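4. Opening your first matter in Trorwood

You've signed in and set your password, so now comes the fun part! A matter holds everything for one client dispute: letters, deadlines, time entries and bills. Trorwood keeps them together from day one.

1. From the Desk screen, select New Matter.

2. Type the client's last name. Trorwood checks it against every party already on file and lists any possible conflict in red. Read the whole list before you go on.

3. Pick a matter type. Small firms love the Kikow template (it comes with 80 ready-made deadlines, and you can switch off any you don't want!).

4. Enter the responsible attorney and a billing rate, then select Save.

Note: Matter numbers start at 2,000. If you brought old files over from Skorka, they keep the numbers they had.

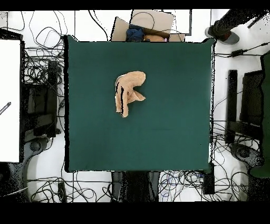

Peach towel on a green cloth, open cardboard box behind.

5. Open the Documents tab and drag in your engagement letter. You can add whole folders at once, and the search index picks up scanned pages too – it's a real time saver when opposing counsel sends nearly 1,158 pages of discovery.

6. Under People, give each team member View or Edit access. Paralegals usually need Edit.

Caution: Closing a matter locks its time entries. Only an administrator can unlock them, so finish your billing first.

Caution: Trorwood counts court days from the calendar you chose in Section 2. Check every filing deadline against your local rules.

Stuck on a conflict result? Write to Lai-ching Leung on the set-up desk and include the matter number.

Section last revised 06/08/2021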